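3.2 Collection of the bedroom demonstrations

The bedroom tasks were the last ones we recorded, and they were also the most difficult for the operators. In the kitchen tasks of Section 3.1 most objects are rigid, and the operator can decide the grasp before the arm arrives. A comforter does not give this possibility. Its shape changes with every contact, and two demonstrations of the same instruction rarely begin from the same folds.

All demonstrations were given by remote control with the Vovo interface, one hand of the operator for each arm. We planned 300 episodes, divided between 2 operators, Yaneth Ñahui and Kevin Agudelo. Each operator practiced for 40 minutes before the first recorded episode. The instruction was kept short ("spread the blanket", "straighten the blanket") and the operator was free to choose which arm moves first. Figure 2 shows the workspace at two moments, (a) with the comforter bunched on one side of the bed and (b) with it spread over most of the bed.

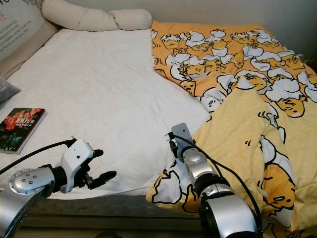

Maritza Ccori objected at this point of the protocol that free choice of the arm makes the data harder to learn from, and that one fixed order would need fewer episodes for the same result. We discussed this objection for a long time. In the end we kept the free choice, but we asked each operator to stay with one order during a whole session, so that the order can be given to the policy as an additional input. The effect of this input is studied in Section 5.

A second question was how to treat the errors. When a corner of the fabric slipped, the operator was allowed to grasp it again, and the episode was kept. We removed an episode only if the operator stopped it by voice or if the connection was lost – this second case happened mostly in the first week. In total 20 episodes were removed.

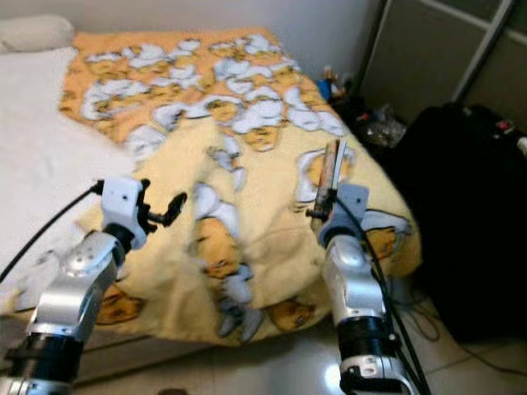
Figure 2. Workspace of the bedroom tasks: (a) comforter bunched, (b) comforter spread.

The episodes with a second grasp are longer than the others, and we did not cut them. We believe that they contain useful information about recovery, which is difficult to obtain if the operator is asked to be perfect. For the training they receive the same weight as all other episodes.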